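Chapter 7
Seeing It Run: The Demonstration Visit

Before you read

Think of the last time somebody showed you a machine. Did you see it start? Did you see it stop? Who was standing near it, and what were they allowed to touch? Jot down a few lines. You'll come back to them in Section 7.4.

Key terms in this chapter: open day, work cell, fixture, dry run, simulated view, hold point, reset.

A day at Putitz

Open day in August. Doors at the Putitz works, a line of visitors in borrowed safety glasses, coffee in paper cups (left at the door, please). 227 people signed in before closing. Most came to see the robots. Most had never stood next to one.

The host firm, Jallero, builds small assembly cells. Nothing huge. Arms that pick up a part, carry it a short way, set it down where it belongs. On paper that takes one line. On the floor it takes weeks, and the visitors got to see a bit of both: a cell running behind a fence, and next to it a big screen with the same kind of task in simulation.

The group leader had 5 stops to cover and not enough time at any of them. Stop one, the fence and the gate. Stop two, the grippers, laid out on a bench so people could pick them up. Stop three, the screen. That was where the crowd got stuck. People asked more questions at the screen then at the real cell, and the schedule went out the window.
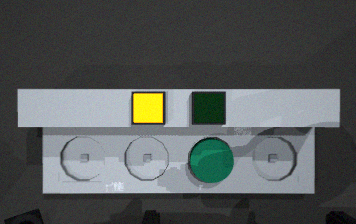

A fixture is the first thing to understand on any visit like this one. It holds the work, or gives the work a place to go, so that the robot is not hunting around for it. A good fixture is dull to look at. Straight edges, plain surface, positions in a row at even spacing. Color helps the people more than it helps the arm: when one position has a green disc in it and the others in the row are still open, a visitor at the back of the group can tell which spot is taken without being told. Same with a bright yellow square beside a very dark green one. You notice which is which right away, and then you start asking what each is for. That is the moment a guide should stop talking and let the question come.

At Putitz the guide did stop. Somebody asked why the open positions had little square notches in the middle. Somebody else wanted to know if the shadows mattered. Good question, that one. In a simulated view the light is set by whoever built the model, and a vision program trained under one kind of light may do badly under another. The Jallero people change the lighting in their models on purpose. They also change the angle. Looking straight down gives you the layout. It tells you a lot less about height, so don't judge clearance from an overhead view alone.

Stop four was the control desk, running software called Plokora. Stop five, questions. There was hardly time for stop five.

What this chapter covers

Section 7.1 Planning a visit. Who is coming, what they know already, how close they can stand.
Section 7.2 The dry run. Walk the route, run the cell, time it. Then do it agian with people in the way.
Section 7.3 Simulation next to the real thing. When to show the screen first, when to hold it back. The Chiang layout, with screen and cell side by side, is worked through in full.
Section 7.4 When it stops. Hold points, resets, and what to say to a group while you wait.

A note on the word "demo." In sales it means the machine at its best. In this book it means the machine at its normal speed, doing its normal work, with a person beside it who can explain a pause. Keep the two apart. Students who mix them up write reports that are no use to a buyer or an engineer.

Bring to class: a notebook, closed shoes, one question you can't answer from the reading.

Start with Section 7.1. If your own site visit is this week, read 7.4 first and come back.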